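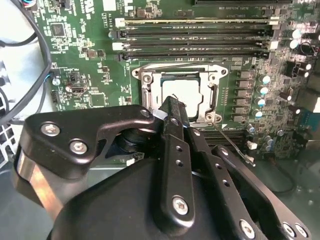 Session 3: Gathering examples at the socket

Notes by Xinyi Liang for the Idombridge course on teaching robots by showing them. Last revised 2025-04-26.

Welcome back, everyone. Last time we talked about what an example is on paper, a string of camera views paired with the movements that went with them, and I promised you that this week we would get our hands on a real one. The motherboard task is a lovely place to begin, partly because so many of you have built a computer at home and already have opinions about it!

Why we look from the wrist

A wrist camera travels with the gripper, so the learner always gets a close view of whatever the fingers are near. At the socket that means the long finger, its little light grey pad and the lower left corner of the metal retention frame all appear together, and that meeting point is the part I'd like you to think hardest about. The price is that the gripper hides a good deal of its own surroundings. Its housing and linkages take up most of the lower half of the view, and anything behind them the learner simply has to do without (or get from a second camera, which we come to in July).

Look too at how much there is that has nothing to do with the job. Memory slots, capacitors, white lettering, a thin black wire running off down the board to a small white plug. You and I ignore all that without trying. A learner given too few examples may well decide that the wire is the important thing, and will be quite lost when somebody moves it.

What we ask of the person driving

Come in slowly over the last stretch. Fast approaches look splendid but leave very few useful views near the contact, and those are the ones we are short of.

Start from a different place each time. The Skanilton set has 3,727 examples, and when we went through them 3,127 began with the arm in nearly the same pose. I was a bit heartbroken, I don't mind telling you, and the trained arm behaved just as you would expect: very good from that one pose and hopeless from its neighbours.

Keep your fumbles, within reason. If you touch the frame in the wrong spot, back off and put it right, then save the whole thing and mark it "recovered". Those runs teach the arm how to get out of trouble. A run where you gave up should be marked "abandoned" and kept in its own folder.

Move the cables between runs, and turn the lamp now and then. Shiny metal changes a great deal with the light, and the socket and the processor's lid are both offenders.

For your own practice

Each pair records 20 runs on the Drestamwood bench. Write a line after every one, saying where you started, where the finger first touched and which label you chose. Please do it straight away, however tedious it feels by the end.

Then swap notes with another pair and label their runs without looking at their answers. Where you disagree, bring the run along and we will watch it together. Reading: chapter 3 of the Ye handbook, leaving out the section on gloves.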